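Kitchen notes from the robot open day at Nerka

Went to the open day Tuesday, March 2, 2021. Typing this up fast before I lose the back of the envelope I wrote it on. Mostly tips. Some of them from the people running the thing, some just things I thought of on the drive home.

Quick background. Nerka has a workshop out on the Canwood road and they let the public in twice a year, next one is June. This time it was kitchen work. Robot arm with a hand on it, table full of ordinary utensils, folding chairs, coffee. Estby sponsored the coffee. It was weak. I stayed 105 minutes, meant to stay 30.

Why it's on a kitchen tips page: watching a machine try to do a job you do without thinking makes you see the job. Every bad habit in my own kitchen showed up in what the demo folks had to fix before they could even start. Same fixes work for people. Especially kids, and anybody with sore hands.

SETTING OUT

Tools out before you start. Everything. They would not begin a run until each thing was on the table where it belonged. I start baking and then go digging for the whisk with eggy fingers. Done with that.

One job, one table. No mail, no phone charger, no fruit bowl. Clear it first, then wipe, then set out.

Bowl in the middle, tools on the side of the hand that uses them. Sounds dumb. I checked mine when I got home and the scoop lived on the far left and I'm right handed. Moved it.

Point handles toward yourself. Business end toward the bowl. Saves turning the thing over in your hand.

Tape marks. They had used little bits of painters tape in an earlier setup to show where the bowl goes. For a kid learning to bake this is great, put the tape down and they put the bowl back in the same spot every time. Peel it up after or it leaves gum on the counter. Rubbing alcohol takes the gum off if you forgot, like I did.

HANDLES

Fat handles beat skinny ones. This was the big talking point. Skinny metal handle = rolls in the hand. If you have a skinny one you like, wrap it with silicone tape or slide a piece of foam tube on. Foam has to come off for washing, it holds water.

Color on the handle. Bright ones get found. The woman next to me said she put nail polish bands on all her black handled spatulas, red for nonstick pans, green for anything. Stealing that.

Loop on the end is worth having. Hang it or hook a finger in it. If yours has no loop, a key ring through the hole does fine.

Grease. Any oil on the handle and grip is gone, machine or person. Dry towel over the shoulder, wipe handle before whisking. Takes no time.

THE WHISK

Balloon whisk for thin stuff, batter, eggs, cream. Not for cookie dough, you will bend the wires and then spend ten minutes picking dough out of the middle.

Bent wires: push them back with the handle of a wooden spoon from the inside. Go slow. If one has popped out of the handle throw the whisk out, don't glue it.

Hold it around the handle with the thumb over the top. Side to side is easier on the wrist than round and round. Faster too for cream. I always did circles.

Wash right away. Egg sets like cement. If it already has, cold water soak first and not hot, hot cooks it on. Then stand it in a tall jar of soapy water and spin it. 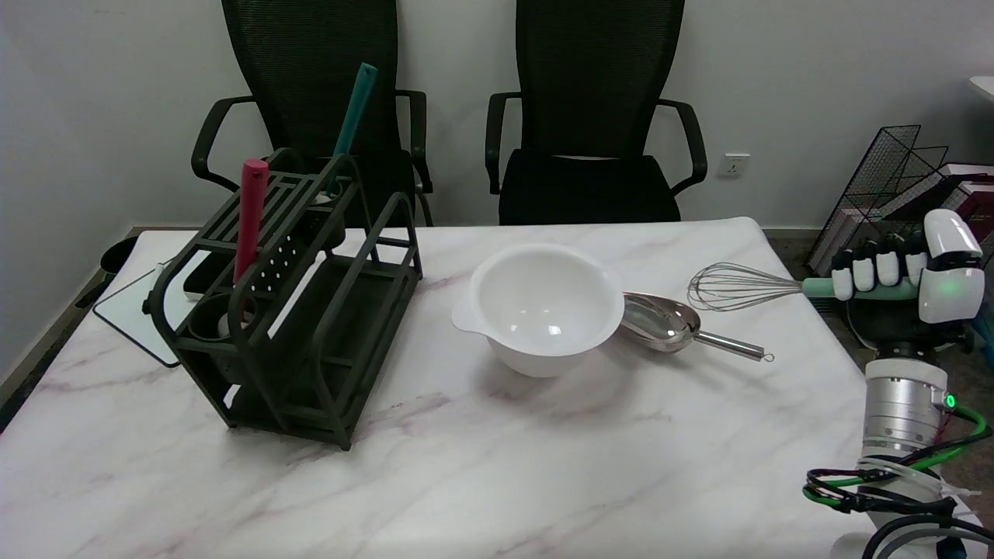
Whisk in hand, scoop and bowl on the table.

THE BOWL

Deep beats wide. Less on the wall.

Spout or a tab on the rim if you can get it. Pouring batter from a round rim means a drip down the side and then a ring on the counter. No spout? Hold a spoon against the rim and pour down the back of it.

Damp dishcloth under the bowl, folded flat. Stops it walking. Second best, a rubber jar opener. They said a moving bowl is one of the worst things to deal with and yes, same at my house.

Plastic bowls hold grease. Don't use for egg whites, or wipe out with vinegar on a paper towel first.

RACK AND DRAWER

I asked one of the Cuadros people (they make the stand the arm goes on, I think?) what she would change in a normal kitchen and she said get stuff out of the drawer. In a drawer everything tangles. Standing up in a rack you see each handle and you pull one without dragging out 5 others.

So:
- upright rack or a heavy crock, open sides so it dries
- don't cram it, if you have to wiggle a tool to get it out there are too many
- tall ones at the back
- small stuff in a cup inside the rack or it falls thru
- empty it and wash the bottom once in a while, crumbs and worse collect there

I pulled 2 peelers and 2 ladles out of mine that I never use. Thrift box.

SCOOPS

Leave a dry scoop in the flour bin if the lid closes over it. Metal is better than plastic for brown sugar, it cuts. Never put a wet one back, you'll get lumps. For level measure, overfill it and sweep with the back of a knife, dont shake it down.

IF YOU GO

Parking is on the gravel side, front lot is staff. Bring a sweater, big door stays open. Go early, it was standing room by the second session and you want to be near the table. Kids ok but keep hands behind the line. Ask questions, they like being asked. Wear shoes you can stand in.

They had a sign up sheet for June where you can suggest a chore for it to try next. I put down fitted sheets. Somebody above me had already written it.

More tips on the stain page, I'm redoing the part about tea this week.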